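Davora Spielbedarf
Startseite / Würfel und Becher / Becher mit Deckel

Würfelbecher Hestano, Rindsleder, mit Deckel
Artikelnummer 721
Lieferbar, auch im Februar, wenn alle anderen Inventur machen

Ein Würfelbecher hat im Grunde eine einzige Aufgabe: Er soll verhindern, dass Onkel Herbert die Sechs von Hand auf den Tisch legt und das einen Wurf nennt. Dafür reicht auch ein Joghurtbecher. Wer trotzdem auf dieser Seite gelandet ist, hat vermutlich schon einmal mit einem Joghurtbecher gewürfelt und möchte es nicht wieder tun.

Der Hestano ist aus einem Stück Rindsleder gezogen, pflanzlich gegerbt und an der Seite mit gewachstem Leinenfaden vernäht. Die Naht sitzt außen. Das sieht etwas altmodisch aus, und wir haben auch schon Zuschriften bekommen, in denen das Wort «orthopädisch» vorkam. Innen bleibt die Wand dadurch glatt, und kein Würfel verkantet sich an einem Saum. Im Boden sitzt eine Einlage aus Wollfilz von Morley, die sich zum Ausklopfen herausnehmen lässt. Man wundert sich, was sich in einem Würfelbecher nach einem Winter alles ansammelt. Salzstangen bilden die Mehrheit.

Mit Deckel wiegt der Becher fast 300 Gramm. Schwer genug, um beim Stürzen satt aufzusetzen, und leicht genug, dass nach einem langen Abend Chicago niemand über das Handgelenk klagt. Geklagt wird über die Würfel.
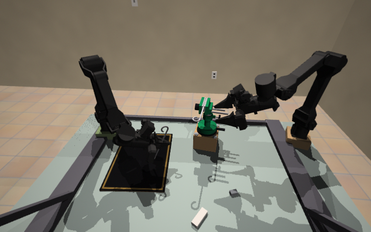

Waltraud Stöckli hätte den Becher gern noch eine Spur leiser. Auf der nackten Tischplatte klinge er wie jemand, der im Treppenhaus die Schuhe fallen lässt, schreibt sie, und ihr Mann spiele nun einmal so, dass er jeden Wurf dreimal ankündige. Den Filz habe sie inzwischen doppelt eingelegt, seither sei wenigstens das Schütteln erträglich.

Wir geben ihr recht, was den Rand betrifft. Leder auf Platte macht ein Geräusch, und je entschlossener man stülpt, desto mehr. Der doppelte Filz funktioniert übrigens gut, wir verkaufen die Einlage auch einzeln. Gegen dreimaliges Ankündigen führen wir nichts im Sortiment.

Was der Deckel soll

Der Deckel heißt Sarpong, nach dem Gasthaus, in dem die erste Fassung entstanden ist und in dem sie noch am selben Abend mit Rotwein getauft wurde. Er wird stramm aufgesteckt und hält ohne Knopf und ohne Magnet. Magnete hatten wir ausprobiert. Sie waren sehr praktisch und machten bei jedem Schließen ein kleines Klicken, das drei Leute im Testabend unabhängig voneinander für einen Hörgeräteakku hielten.

Umgedreht dient der Deckel als Ablage für Würfel, die gerade aus dem Spiel sind, etwa beim Kniffel. In den ersten Wochen ist er recht eng. Wer ihn mit Gewalt abzieht, verteilt die Würfel im Zimmer, einer davon geht dann immer unter die Heizung. Besser den Deckel leicht drehen und dabei ziehen. Nach einer Weile gibt das Leder nach, und man vergisst, dass man sich je geärgert hat. 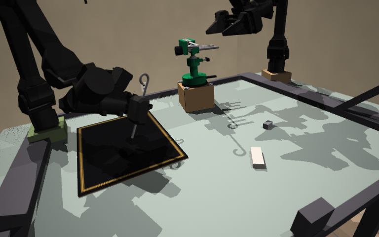
Die Frage nach der richtigen Unterlage erreicht uns häufiger als jede andere, sogar häufiger als die nach Gratiswürfeln. Auf Holz springen Würfel weit, auf Wachstuch bleiben sie gern schief hängen, und auf einer Frotteetischdecke kann man sich das Würfeln gleich schenken. Uns ist etwas Dunkles, klar Begrenztes am liebsten, so wie das schwarze Quadrat mit der dünnen Goldlinie auf dem Tisch im Bild: Was jenseits der Linie liegt, wird neu gewürfelt, und die Diskussion ist um eine halbe Stunde kürzer. Ob man die Unterlage gerade oder übereck hinlegt, ist Geschmackssache und in manchen Familien eine Glaubensfrage. Dick muss sie nicht sein. Ein fester Stoff, der sich nicht wellt, genügt — bügeln hilft, wird aber erfahrungsgemäß nicht gemacht.

Für Schocken und Mäxchen, wo der Becher gestülpt stehen bleibt und man darunterspäht, sollte die Fläche möglichst eben sein. Sonst entsteht am Rand ein Spalt, durch den der linke Nachbar mehr sieht, als ihm zusteht. Er wird das bestreiten.

Pflege

Das Leder dunkelt nach, vor allem dort, wo die Hand liegt. Wer das nicht mag, wäre mit Kunststoff glücklicher. Einmal im Jahr ein wenig farbloses Lederfett mit einem weichen Lappen, mehr braucht es nicht. Kein Olivenöl. Wir schreiben das so knapp, weil wir den Geruch noch in der Werkstatt haben.

Bierflecken trocknen lassen und mit lauwarmem Wasser abtupfen, die Ränder verziehen sich meist. Die Filzeinlage lässt sich von Hand waschen und will danach flach liegen. In der Waschmaschine wird sie zu einem Untersetzer für Espressotassen, auch hübsch, aber als Reklamationsgrund haben wir das nach längerem Nachdenken abgelehnt.
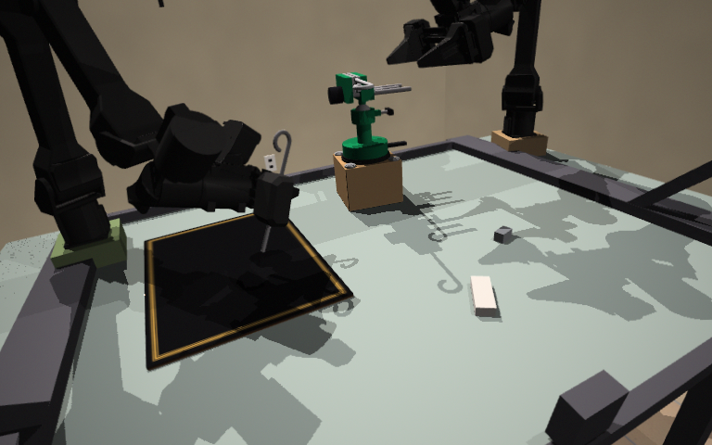

Shahab Ranjbar schreibt: Becher kam gut verpackt an, Leder riecht kräftig, Naht sauber. Mein einziger Einwand ist, dass meine großen Würfel zu fünft darin nicht richtig rollen, die schieben sich nur so herum. Mit normalen kein Problem. Habe seit dem Kauf jede Runde verloren und würde gern wissen, ob das unter die Gewährleistung fällt.

Es fällt nicht darunter, wir haben nachgesehen. Der Hinweis zu den großen Würfeln stimmt dagegen und steht jetzt weiter unten bei den Maßen. Ab einer gewissen Kantenlänge wird es zu fünft eng, da hilft auch energisches Schütteln nichts. Eine größere Ausführung liegt als Schnittmuster bereit, bisher scheitert sie am Deckel, der in dieser Größe aussieht wie der Hut eines Försters.

Maße und Lieferumfang

Innenhöhe: passend für fünf Würfel der üblichen Größe, für große höchstens drei
Würfel bis 17 mm Kantenlänge empfohlen
Material: Rindsleder, Wollfilz, Leinenfaden
Farben: Natur, Cognac, ein Schwarz, das im Tageslicht dunkelbraun ist
Im Karton: Becher, Deckel Sarpong, eine Filzeinlage Morley, ein Zettel mit Pflegehinweisen, den keiner liest

Würfel liegen nicht bei. Wer keine hat, findet sie unter «Zubehör», wer welche hat, weiß sowieso, welche ihm Glück bringen.

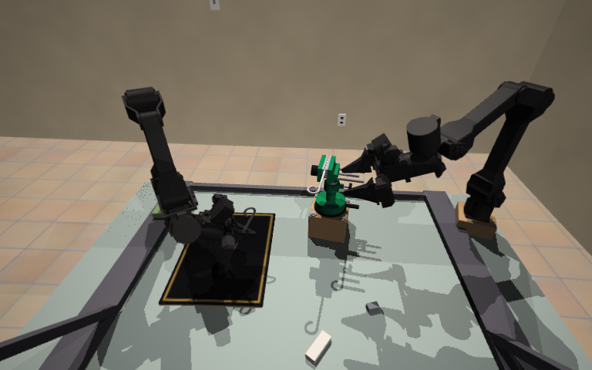

Rückgabe und Versand

Zurücknehmen können wir den Becher innerhalb von 14 Tagen, sofern er nach Leder riecht und nach nichts anderem. Gravierte Exemplare sind davon ausgenommen, auch wenn der Vorname auf dem Boden inzwischen einem Exfreund gehört. Prägungen bis zwölf Buchstaben sind möglich, bitte Schreibweise prüfen. Wir prägen, was dasteht.

Bestellungen, die bis 11 Uhr vormittags eingehen, verlassen die Werkstatt noch am selben Tag. Ersatzdeckel und Filzeinlagen verschicken wir im Briefumschlag.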